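Do you really need a trolley on wheels?

I have been suspicious of storage furniture for years. You buy the thing to deal with the mess, and then the thing is in the room as well, full of the mess. My sister-in-law swears by hers. My neighbour has two. So when the spare room got bad enough that I was stepping over stuff to reach the window, I gave in and ordered a black wire shelving trolley from Harthorpe. It was $103 with delivery, marked down from a price I doubt anyone has ever paid.

The listing had more than 1,000 reviews, nearly all of them glowing, and a good few clearly written before the box was opened. "Looks great, can't wait to put it together!" Five stars. I don't count those.

Putting it together took me 68 minutes. The instructions say twenty. The shelves sit on little plastic sleeves that clip around the poles, and if one sleeve is a notch lower than the others you won't know until you've loaded the whole shelf and something rolls off it. The casters screw in by hand, and I'd check them again after a week. Mine had already worked a bit loose.

I told myself the middle shelf was for things in use and the bottom for things in the clear bin. You can judge how that went.
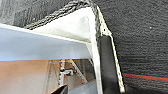
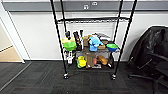
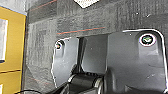
The trouble with a middle shelf is that it's at the right height. Anything you're holding when the phone rings goes there. The top one I can't reach without thinking about it, and so it stays clear, and I refuse to call that organization. If I were doing it again I'd set the shelves closer together and lower, and leave the rest of the pole bare, however silly it looked.

Then there's the rolling. Everyone mentions the rolling. On the hard floor in the hall it goes beautifully, with a rattle you can hear from the kitchen. On carpet tile it wants a proper shove, and it drifts off to one side like a grocery cart. I've moved it perhaps twice, both times to vacuum.

A friend thinks I should have gone for the Unden one, with solid shelves so small things don't tip through the wires. Maybe. It costs more and the colours are awful. You can buy liners for mine, sold separately of course, and I've been cutting up an old placemat to see if that does the job first.

I'll give it until January. If the floor is still clear by then I'll take back some of this, though not the bit about the instructions.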